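Cluncombe Residents' Streets and Verges Group
Gallery: Ukdale Road, carriageway and kerb

Introduction

Ukdale Road is among the older residential streets within the area covered by the Group. It was laid out with detached houses set back behind open lawns, and the trees planted at that time have since grown to full size. The street is included in the Group's record of local roads, which is kept so that residents, the highways office and the contractor may refer to the same set of views when maintenance is discussed.

The pictures on this page concern the road surface, the concrete kerb and gutter, the grass verge and the larger trees. They are offered as a general record and do not replace the condition survey prepared by Stolard, a copy of which may be consulted at the Group's office on Saturday mornings from 10. The text was prepared by Ingvild Hovland and checked against the street plan by Alvar Eklund.

Readers are asked to note that the houses shown are private homes. House numbers and the names of occupiers are not given in the gallery, and enquiries about individual properties will not be answered.

The carriageway

The road is surfaced in asphalt and carries no painted lane markings. It narrows with distance and curves gently out of sight behind the greenery. A pale concrete kerb and gutter follows the left-hand side, with some staining along its length and a short, lighter section that interrupts the line.

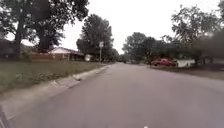 Kerb, gutter and verge

Responsibility for the kerb and gutter rests with the highways office. The verge is cut under a separate arrangement, and residents who maintain the grass in front of their own homes do so by agreement. Requests to join the arrangement should be sent in writing to Efthymia Psarras, who keeps the list of participating households.

Two dark cracks cross the concrete on this stretch. The nearer one begins close to the grass and runs to the edge of the roadway; the other, further along, holds a small clump of debris. Grass has spread on to the concrete in places, and taller weeds stand near the border.
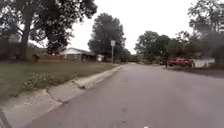 Cracked sections are entered in the Group's register by position, working from the Tveit Lane end of the road. An entry in the register is not a request for repair. Where a resident considers that a defect presents a danger to people on foot or on bicycles, it should be reported directly to the highways office, quoting the street name and the nearest junction. The Group will forward reports received by post, but this adds up to 14 days to the time taken.

Weed growth in the gutter is dealt with under the same contract as street sweeping. Residents are requested not to apply weedkiller to the kerb line themselves.

Driveways and frontages

Several houses in the area have concrete driveways which slope down to the street. The part of the driveway nearest the road must be kept to the approved level, and any alteration requires consent before work begins. Guidance on the form of application was drawn up by Njål Ljungberg and is available free of charge. The fee for the application itself is payable to the highways office and is not refunded if consent is declined.

Walls, posts and pillars beside a driveway should not prevent a driver from seeing the road in both directions. 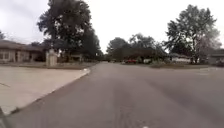
Concrete driveway meeting the street, with a pale pillar beside it and a single-storey house behind.

The large trees are a marked feature of Ukdale Road, and their branches reach past the rooflines in places. Work to a tree on private land remains a matter for the owner, who is advised to seek a qualified opinion before any major branch is removed. The verge between the kerb and the gardens is uneven, with patches of taller weeds among the grass.

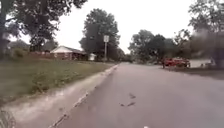
Streets and Verges: Use of the Gallery

The pictures may be reproduced for school work, private study and residents' newsletters, provided that the Group is named as the source. Requests for any other use, and corrections to the text, should be addressed to Aoife Ó Briain, Records Officer, Cluncombe Residents' Streets and Verges Group. Printed copies of this page can be supplied to households without internet access. The gallery is next due for review in December.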